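4.2 Do color names travel between stores?

Retailers in our sample treat the word "yellow" as settled. Their catalogs sort thousands of items by it, and the earlier Grultau survey took those labels at face value, reporting strong agreement among shoppers about which products belonged under which name. We have doubts about that result. Grultau showed every item on a plain background, one at a time, and offered a fixed list of names. Agreement under those conditions says little about what people call a thing when they see it among other things, in uneven light.

We therefore repeated the naming task with 600 respondents in Givthorpe and Solto, using 2849 catalog and non-catalog pictures and no list. Respondents typed whatever word they would use in a message to a friend. Figure 3 is one of the non-catalog pictures.

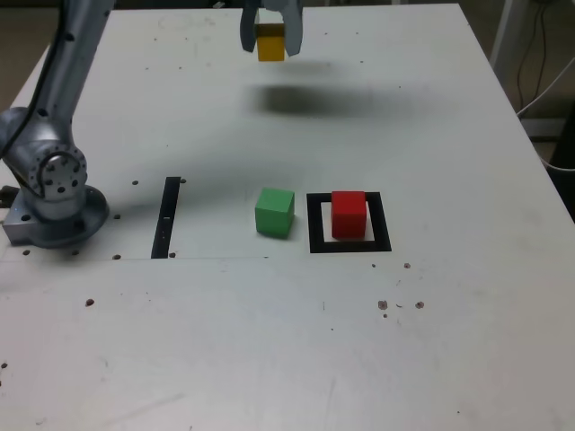 Figure 3. Non-catalog item from the naming task. Target: the yellow cube.

Saturated targets of this kind gave us little trouble, and we suspect they account for much of the agreement claimed in earlier work. Paint and fabric samples did far worse. For the Hamann upholstery range, the store's own label matched the most common typed word in fewer than half of the items, and the second most common word was often close behind. "Mustard," "gold" and "tan" were used for the same cushion cover, sometimes by the same person on different days.

It could be objected that typed answers are noisy. They are, and we merged spelling variants by hand, a step that 85 respondents' answers required. The merging made agreement look better, so it cannot explain the gap. A more serious worry is screen settings, which we did not control. Grultau did not control them either, and its authors do not mention the problem.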